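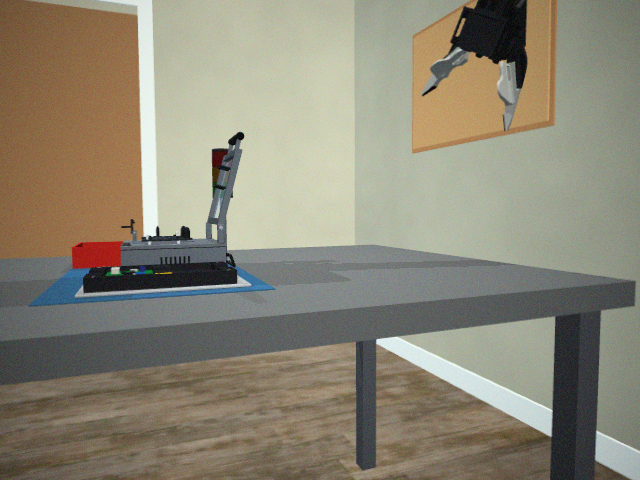 Collecting Examples in Simulation: What We Kept and What We Threw Out
Speaker notes, Flondau project review, July 15, 2020

Slide 1. Title

Say the scope first. This talk covers the gathering of examples only. Training and network design are in the other Flondau talk and I will send people there if they ask.

The work is split over two sites. Darau builds the scenes and runs the simulator. Hostton does the review and holds the data store.

Slide 2. What one example is

Define the term before using it. One example is one full attempt at one task, from reset to stop. It holds the joint positions, the commands sent, the rendered camera views, the object poses as the simulator knows them, and a label at the end.

The object poses are stored but the learner does not get them. They are there for checking labels. Expect a question on this. Some people in the room will have used pose inputs in earlier work and will want to know what we lose. Answer: training is slower, and the policy does not depend on a value we can't measure on a real bench.

Slide 3. The task

Small colored items in an open black container. The arm has to take a named item and put it in the red bin. The instruction gives the color only, for example "yellow to bin."

Point out that the items sit low, with the rim close to their tops. A straight downward approach works. A slanted approach tends to touch the rim, and a rim contact moves the whole box on the tray. We count a moved box as a fault even when the item ends up in the bin.

Slide 4. Scene layout

Keep this short. Table, blue mat, white tray on the mat, container on the tray. The mat is the reference for everything else. All start positions are given relative to the mat corners, so the table can be moved or resized between batches with no change to the task files.

The room has a door, a plain back wall, a side wall with a framed picture and a wood floor. Colors of walls and floor are changed between batches. The layout of the room is fixed. We tried changing the room layout as well in March and it doubled the render setup work with no gain that we could measure.

If asked about shadows: shadows are on. The stepped edges come from a low shadow map setting. Raising it cost render time. We left it low and varied the light direction.

Slide 5. How examples are made

Two sources.

Source one is teleoperation. An operator drives the simulated arm with a hand controller and completes the task. The operator sees the same camera views the learner will see and nothing else. Early on we gave operators a free camera. They solved the task by looking at it from angles the learner never has, and the learner could not copy the result. Those batches were dropped.

Source two is replay with changes. A good teleoperated attempt is cut into segments at grasp and release. Each segment is moved to fit a new item position and run again in the simulator. If the run passes the label check it is kept as a new example. If not, it goes to the failure set.

Pause here. People confuse replay with image augmentation. State clearly that the physics is run again every time.

Slide 6. Numbers

Target was 4000 examples. After review we hold 2681.

Do not apologize for the gap. Explain it. The losses fall under the headings on the next slide, and the largest one was our own fault in the label script.

Slide 7. Where examples were lost

Label errors. The first script marked success when the item crossed the plane of the bin opening. An item could cross the plane, hit the inside wall and bounce out. The new script waits 2 seconds after the last contact and then checks the pose. Everything labeled by the first script was checked again, and anything that could not be rechecked was removed.

Idle time. Operators pause. A learner trained on pauses learns to pause, mostly just above the container. We now trim any stretch with no commanded motion, except directly before the gripper closes.

Duplicate starts. The random seed was set per session and not per attempt. Operators who restarted the program got the same item positions again. Fixed at Darau. Duplicates were removed at Hostton.

Interpenetration. At high closing speed the fingers passed into the item and the solver pushed it out sideways. It looks like a throw. Some of these landed in the bin and were labeled as success. Lowering the closing speed removed most of them. The rest are caught by a check on item velocity.

Slide 8. Review procedure

Each example gets an automatic pass first. The pass checks length, missing views, time stamps and velocity limits. A person then watches it at 4 times normal speed and marks it keep, drop or second look. Second look goes to a different reviewer.

Reviewers do not see who made the example or which source it came from. We added this after noticing that replayed attempts were being dropped for slight jerks that passed without comment in teleoperated ones.

Slide 9. Failure set

We keep the failures in a separate store with the same format. They are used for training the success detector. They are not used for training the policy.

Note for the speaker: play the rim contact clip here, once, without sound. If the player stalls, skip it and go on.

Slide 10. File format

One folder per example. Views are stored as compressed video, everything else in a single table with one row per control step. The Mohamedi reader opens both and lines them up by time stamp. Version is written in the header. Files without a version were made before the label fix and should not be used. If anyone in the room still has a local copy of those, ask them to delete it.

Slide 11. Open items

Item color and item shape are still linked in part of the set. A learner could use either one. The next batch mixes them.

All start positions have the arm upright at the right end of its base. Starts from other poses are planned.

Depth views are rendered but not reviewed. Treat them as unchecked until the header says otherwise.

Slide 12. Questions

Leave this slide up. Backup slides on the velocity check and on segment cutting follow. Access requests for the data store go to the Hostton desk.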